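Home Guides Buying Workshop Forum Search

Costing up a gripper setup, start to finish
Posted Jun 19, 2022 by Ieuan Jarman

Quick one, writing this between jobs. You want a gripper at home or in a small unit and you've no idea what to put on the order. Do it in this order.

Step 1. Write the task down before you look at a single catalogue. Ours: pick up a soft ball, put it in a box. One line. If yours needs a paragraph, split it and cost each bit seperately.

Step 2. Fingers. Plain two-finger pair first. Ours came from Wardale, £55 the pair. Order a spare pair same day, postage is the same. 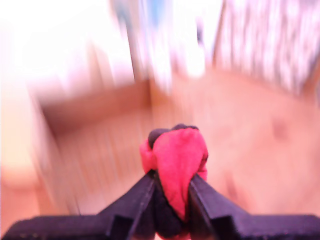
Nayara Coutinho reckons the spares can wait. She'd put that money into a second power supply, as hers went in August and the whole bench stood idle until the new one turned up. Fair point. Get a price for both.

Step 3. Test bits. Spend next to nothing. Cardboard box, tape, beanbag ball, a table you've already got. Don't buy the Kimbridge test kit until you know what sizes you need.

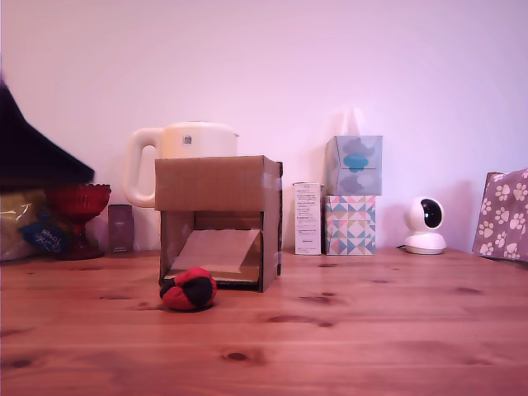
Cardboard box with ramp, ball in front.

Leave a line in the budget for tape and replacement boxes anyway. Small, but it gets forgotten and then it comes out of petty cash.

Step 4. Measure the thing you're picking up. Widest point, then again squashed. Check against the opening on the spec sheet and leave slack. Plirnar and Nikolaidis quote opening differently, one with pads on and one without, so ask. In writing.
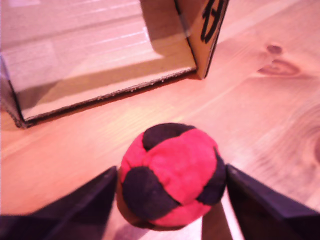 Soft ball between the fingers.

Step 5. Reach. Tape measure from where the base will bolt down to the far side of your box. Not the near side, I did that once. The next arm size up was another £616 on our quote, so worth ten minutes on your knees.

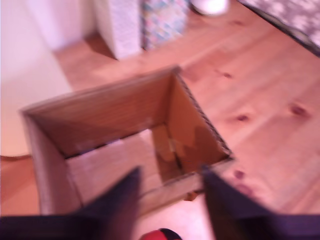 Open box, fingers either side at the front.

Step 6. Add it up. Arm, fingers, spares, power supply, mounting plate, cables, delivery, VAT. Then 7 per cent on top for the bits you missed. Get quotes dated, most of ours only held 4 weeks.

Spreadsheet to folow when I've tidied it.

Contact us | Copyright 2022 | Back to top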